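# Noselero: progress report to the Grena Fund

Tue 11 April

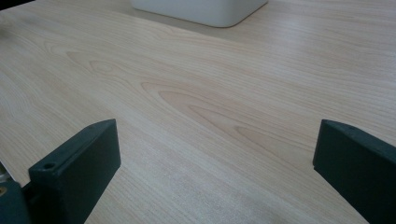 *Photo: Noselero project, Fallham workshop. Gripper camera view, fingers open.*

We're very happy with this quarter! When we last wrote, in January, we had one working hand-held gripper and a lot of plans. Now we have recordings coming in every working day, and the first policies trained on them are running on the arm.

**Demonstrations**

The count stands at 3,544 accepted demonstrations, all made by hand with the gripper tool. A person holds it, does the task at normal speed, and the camera on the tool records what the fingers see. We also tried remote control of the arm for the same tasks. It works, but people tire of it quickly and the motions come out jerky, so we've kept it for corrections only (someone takes over the arm when it gets stuck, and that stretch is saved as a new demonstration).

New people now need 10 minutes of practice before their recordings are good enough to keep. Patricio Aguirre rewrote the practice sheet, and the biggest change was asking people to start each take with the fingers fully open and pointed at bare table, with the target farther off. The approach is then part of every recording. Before that, many takes began with the fingers almost on the object, and the arm had no idea what to do from a distance.

**On the arm**

We train on two tasks at the moment: moving a container to a marked spot, and putting a lid on it. The first is going really well, including from starting positions we never recorded. Lids are harder. The arm gets the lid over the container and then presses a little off center, and we think the demonstrations are to blame, as people correct that last bit by feel and the camera catches very little of it. We'd love to add force sensing to the fingers, and Zabala has offered to lend us a pair of sensors to try.

**What slowed us down**

Pale surfaces. Tracking of the tool's position drifts when there's little in view besides smooth tabletop, and glare makes it worse. Turning down the lamp nearest the bench helped more than any software change we made. We lost two weeks to this and dropped the takes that drifted most; they aren't in the count.

**Money and next steps**

Spending is on plan. We'd like to move what's left of the travel line into spare finger parts, and will send the form separately.

Next up: a second gripper so two people can record at once, the Zabala sensors, and a fresh set of lid demonstrations done slowly. If anyone from the Fund wants to come to Fallham and record a few takes themselves, please do. It's a lot of fun, and we'll keep the good ones.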